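Gikow Lid-and-Pot Demonstrations

Data card, revision 3
Last updated 27 November 2023

Gikow is a set of teleoperated demonstrations of one arm working with a small lidded pot on a tabletop. It was recorded to train and compare imitation policies on knob grasps. The wrist view is the main observation stream. 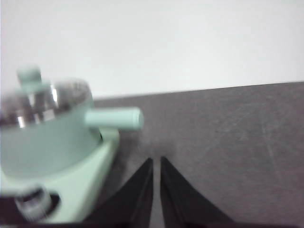
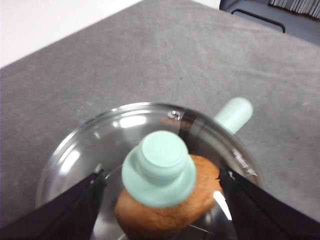 Images: Gikow wrist stream, Fonddale site. Same license as the data.

Contents

The release holds 1,672 episodes. Each episode is one directory with the wrist video, the joint and gripper log, the operator command log and a short metadata file. Commands and measured states are stored separately. Do not assume they match at a given step; the arm lags the command, and the lag grows when the operator moves fast.

Tasks

lid_off — grasp the knob, lift, place the lid flat on the table
lid_on — the reverse, ending with the lid seated
item_in — put a food item in the pot, lid already off
item_out — take it out again

The task name is in the metadata file under "task". Episodes that chain two tasks carry both names, in order, separated by a plus sign. Instruction strings were written by the operators and have not been normalized, so expect "cover", "lid" and "top" for the same part.

Collection

Operators drove the arm from a Koo leader arm with a trigger for the gripper. Each session began with a homing move, which is trimmed from the released files. Hand-guided episodes, with the operator moving the follower arm directly, make up a small subset and are marked "kinesthetic". They have no command log. A loader that requires one will fail on them; set require_commands to false or filter on the mode field.

Rates

Joint states and commands are logged at 50 Hz. Video has its own timestamps and is not resampled. Use the align script to pair each video frame with the nearest state. Interpolating the gripper channel is not recommended, as it smears the close event.

Success labels

Labels were assigned by the operator at the end of the episode and checked once by a second reader. A lid that is on but tilted counts as a failure. A regrasp does not. There are 112 episodes where the two readings disagreed; these have the label "unresolved" and are left out of the default split.

Known issues

Motion blur is common in the wrist view during fast approaches. We did not filter for it.

Glare on the lid glass can hide part of the rim. Policies that rely on rim edges did worse in our tests than those that tracked the knob.

The handle and knob are the same pale green. Color segmentation alone will merge them when they overlap in the view.

Sessions from before September used an older gripper calibration. Their width readings are offset — apply the correction in calib_old, or drop them.

Splits

Train and test are divided by session, never by episode. Please keep it that way when making your own splits, and report which revision you used.

Related

Brandeo uses the same file layout with drawers and cups. The loaders are shared.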